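Doven Hand Kit

Print this article | E-mail this article

The Doven Hand Kit is a hand-held gripper set sold for teaching robot arms by example. Made in Groton by Kultberg, a small firm. First sold in October as a set of two grippers with a carry case. A person picks up the gripper, does the chore by hand, and the recording is later used to train an arm.

Each gripper has two fingers with soft pads and a printed square marker on each finger. The markers let the software work out how far the fingers are open. Pads are replacable, four screws. The case weighs 13 pounds packed – heavy for one person on stairs. 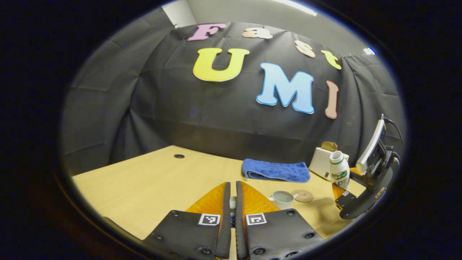 Setup takes 16 minutes going by the manual, longer the first time. Kitchen and tabletop chores are the usual starting point. Battery life is 3 hours per gripper. The older model, sold as Esteban, had a stiffer trigger and no spare pads in teh box.

Reviews mixed. Kirsten Stougaard, writing in a trade newsletter, liked the grip and the light trigger but called the calibration steps "eleven pages that should be two". Kultberg later put out a shorter guide. Rental is offered by the month, training day extra.

Comments (3)

marlow_t: Do the old Esteban pads fit? Manual doesnt say.

Pia: They fit, but the screws are shorter. Keep the new ones.

benchrat: Had ours 11 weeks. Trigger still fine, case latch broke.

Contact us | Copyright, all rights reserved | Back to top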